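6. Setting up your desk spot

Okay, you've got the Neller chair built, so now let's find it a home!

1. Roll the chair up to the desk (I leave myself a good gap before the railing).
2. Sit down and set the armrests level with the desktop.
3. Put your cup well back from the edge.

Note: leave the plastic tag on until you've read section 7.

Caution: please don't lean back against a railing, ever!
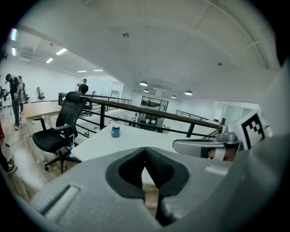 Mesh chair and white desk on the mezzanine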